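Care and Adjustment of the Two-Finger Gripper: Ronda Household Cell
Last updated: August

This procedure applies to the gripper on the Ronda arm as it is used in the furnished room. It covers cleaning the fingers, checking their alignment, setting the grip force and testing the wrist camera after any work on the hand.
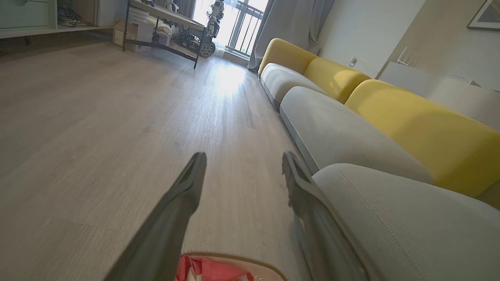 The procedure is to be carried out after every 50 hours of operation, and also whenever the arm has struck the floor or a piece of furniture. Operators who have completed the Trorkier basic course may perform all steps except the replacement of the drive belt, which is reserved for the maintenance desk.

Before starting

Park the arm in the service position and wait until the status light on the controller turns steady. Switch the controller off at the main switch and hang the service tag on it. The emergency stop alone does not remove power from the hand, and the fingers can still close when the stop is released.

The following items are needed:

Lint-free cloths
Isopropyl alcohol
A soft brush
A 2 mm hex key
The Sivakumar alignment gauge, kept in its case
A flashlight
The cell logbook

Do not use compressed air on the hand. It pushes dust into the guide rails, where it mixes with the grease and wears the bearings.

Cleaning the fingers

Open the fingers by hand using the release lever on the back of the palm. The lever should move with light pressure. If it does not, stop and report the hand as blocked.

Brush both fingers from the base toward the tip. Threads and hair from upholstery and small textile items tend to collect at the base, between the finger and the palm, and should be lifted out with the brush before any liquid is applied. Wipe the inner faces with a cloth dampened with alcohol. Allow the surfaces to dry fully.

Inspect the tips under the flashlight. Light scratches are acceptable. A crack, a chip on the gripping face or any movement between the tip and the finger is not, and the tip must be replaced before the cell is used again. Tips are changed in pairs, even when only one is damaged.

Checking alignment

Place the gauge between the fingers and close them slowly by hand until both faces touch it. Look along the gauge from the side. The faces should lie flat against it over their full length, with no light showing through.

If light is visible at the tip on one side, loosen the two hex screws at the base of that finger by a half turn, press the finger against the gauge and tighten the screws again, alternating between them. Repeat the check. An error that returns after three attempts usually means that the guide rail is bent, and the hand must be sent to the maintenance desk.

Remove the gauge and return it to its case. A gauge that has been dropped is not to be used until it has been measured again.

Setting the grip force

Remove the service tag, restore power and open the Brastuteo console. Select Hand, then Service, then Force. The console asks for confirmation that no person is within reach of the arm. Give this confirmation only after looking.

Run the zero routine first with nothing between the fingers. The fingers will open fully, close once and open again. Enter the value 148 in the force limit field. This is the standard setting for the household cell and is suitable for cloth, soft toys, paper packaging and light plastic. Higher values are permitted only for a specific task and must be set back at the end of the shift.

Close the fingers on a folded cloth and pull gently. The cloth should hold against a light pull and slide out under a firm one. If it slips at once, clean the inner faces again before changing any value - residue from the cloth or the alcohol is the more common cause.

Testing the wrist camera

Cleaning and alignment can disturb the camera bracket. Open the live view in the console and confirm that both fingers are visible and that their tips are in focus. Compare the position of the tips with the reference outline on the display. If they fall outside the outline, tighten the bracket and run the camera calibration, which takes roughly 3 minutes.

Strong daylight can bleach out part of the view and cause the calibration to fail. In that case draw the curtain, or turn the arm so that the camera faces away from the window, and start again. Calibration should be done at the low working height as well as at table height, as floor-level tasks depend on both.

Return to service

Send the arm through the short test path at reduced speed with one operator at the emergency stop. Listen for scraping or clicking from the hand. Check that the cable to the wrist hangs freely and does not catch when the arm reaches down.

Record the work in the logbook with the force value, the result of the alignment check and the condition of each tip. Used cloths go into the closed metal bin. Faults found on a Saturday are entered in the logbook and the service tag is left in place until the maintenance desk reopens.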